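Dirkine 缝合技能月收官，弯针与细线成了主角

2025年12月12日

一根弯针，一段深色的细线，一小片湿润的红色组织，就足够让人在操作台前坐上大半个下午！Dirkine 临床技能中心的缝合技能月本周收官，26名学员全部完成了课程，不少人到了关灯时间还在讨论进针角度。

今年的内容比4月那一期集中得多。上一期既讲切开又讲止血，缝合只分到很短的时间，学员意见表里写得最多的一句是“还没缝够”。这次索性从头到尾只练缝合：持针、进针、出针、牵线、打结，器械都从两侧进入，在小小的术野里配合完成。
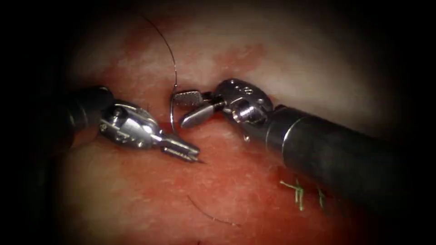
两把器械，一根针

带教老师 Ngân Ngô 把第一周几乎全部留给了“交接”，也就是一侧的钳口把针递出去，另一侧稳稳接住。听起来简单，真练起来可不是那么回事。弯针有弧度，夹的位置偏一点，针尖的朝向就变了，接过来还得重新调整，一来一回，线又容易绕到器械后面去。

“我最喜欢看他们忽然慢下来的那一刻，”Ngân Ngô 说，“前几次都急着把针拉过去，后来开始先看针尖朝哪儿，再看线在哪儿，手上的动作一下子就顺了。”

她给每组布置了30次交接练习，要求记下每次重新夹针的情况。有一组练完觉得不过瘾，自己又加了一轮，还把两份记录并排贴在墙上比较，旁边很快围了一圈人。

进针的练习放在第二周。组织表面有起伏，从平缓处缝到隆起处，针的走向要跟着变，顺着弧度转过去，少用蛮力去推。缝线细，颜色深，落在浅色的表面上很清楚，到了颜色深的地方就得多看一眼。

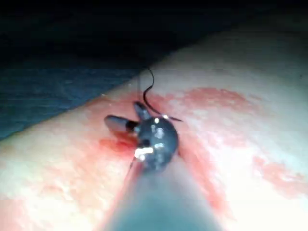 Basteo 医学院 · 外科技能教研组

教研组这次还更新了缝合练习手册，由 Loan Từ 执笔，从初稿到定稿改了9遍。新手册删掉了大段的理论，换成一步一页的练习单，每页下方留出空白，学员可以随手画下自己的进针点和出针点。有几本交回来的时候已经画得满满当当，箭头叠着箭头，看得出真是下了功夫。

手册里篇幅最长的是牵线那一章。Loan Từ 认为，初学者的注意力大多放在针上，对线的关注太少，线尾留多长、往哪个方向带、什么时候该停，都会影响下一针。她建议每缝一针都先确认线的走向，再动另一侧的器械。
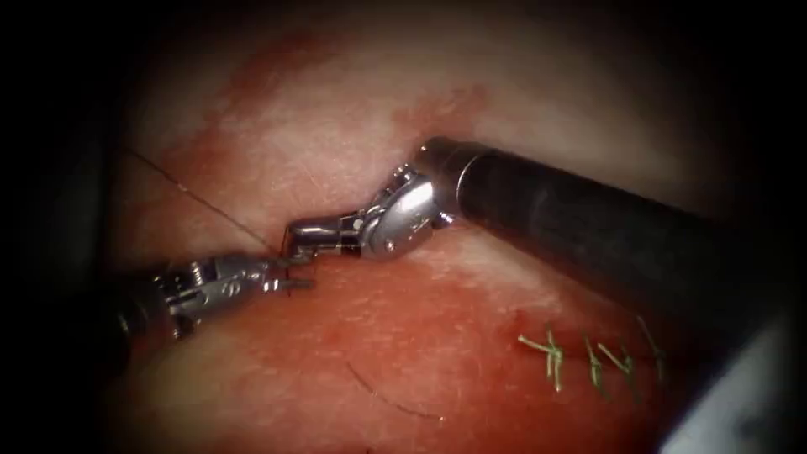 这条建议在第三周的分组练习里派上了大用场。各组要连续完成一整排缝合，针距和边距由组员互评，评分表上还专门加了“线路清楚”一栏。讨论最热烈的也是这一栏，两位学员为了线该从左上方带还是从右侧带争了好一阵，最后各缝一遍，请全班来看，结果两种走法都有人支持。

整个技能月下来，练习室登记的缝合练习近400次，比大家预想的热闹许多。Gromen 分院的同事也来旁听了两场，带走了几份练习单，打算在自己的入门课上试用。
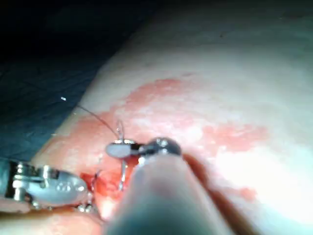
最后一次课没有安排新内容，时间都留给了自由练习。有人回头去补交接，有人专攻创缘两侧的对合，还有人请 Ngân Ngô 从进针开始再示范一遍，她一口气讲了三种持针位置，讲完大家又问，她又讲。组里的气氛真好，连平时话不多的几位也凑过来提问！

下一期的主题已经定为连续缝合与打结，新手册届时会补上打结部分的练习单。参加过本期课程的学员可以直接报名，首次参加者需先完成一次基础持针练习，报名表请到技能中心前台领取，填好后交给外科技能教研组。

中心另办的小刊 Ông 将在下一期选登几页学员的手绘练习单，愿意投稿的学员请把原稿交给 Loan Từ，并在背面写上姓名和组别。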